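Hula: A Kitchen Helper Arm Built in a Shared Workshop
Project report, Rok Radulović and Tatsuya Okabe

How it started

Tatsuya's grandmother has trouble with her hands, and small buttons give her more grief than anything else in her kitchen. That was the seed of Hula, the arm we've been building since September at the Bedport workshop, on the bench by the window that everyone else avoids in the afternoon when the sun comes in. We wanted an arm that could press the buttons on a microwave, open the door, and (if we were very lucky) put a bowl inside. We'll say now that the bowl is still on the wish list!

The build

We cut the arm links from sheet stock left over from last year's group, who were kind enough to leave their drawings too. The first version was far too heavy at the elbow, and it sagged so badly that Tatsuya took to holding it up with one hand while typing with the other. We ended up shortening the forearm by 38 mm and moving the elbow motor down to the shoulder with a belt, and after that it behaved much better. The gripper went through several shapes before we settled on two flat black fingers carried on rods, with a small camera behind them looking forward. The controller runs our own program, which we named Raju, and it talks to the motors 60 times a second.

Teaching it the buttons

We spent more evenings on this part than on everything else put together, and we have only ourselves to blame, as we had planned to do it in one. We guided the arm by hand through each press and recorded the motion, 176 recordings in all, with the microwave shifted a little on the table between them.
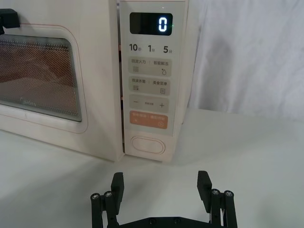 The start button was our first target, and then the long oval one at the bottom that opens the door. They are very different jobs. Start is a touch button, so a light tap should be plenty, while the door key wants a proper push, and a proper push can slide the whole oven backward if you come in too fast. We lowered the approach speed and added a 600 ms pause before contact so the arm could settle. Rok thought the pause was too long and still does, but it stayed in.

What we would change

We'd like softer fingertips, and a better way of running the camera cable, which snagged on the elbow belt more than once.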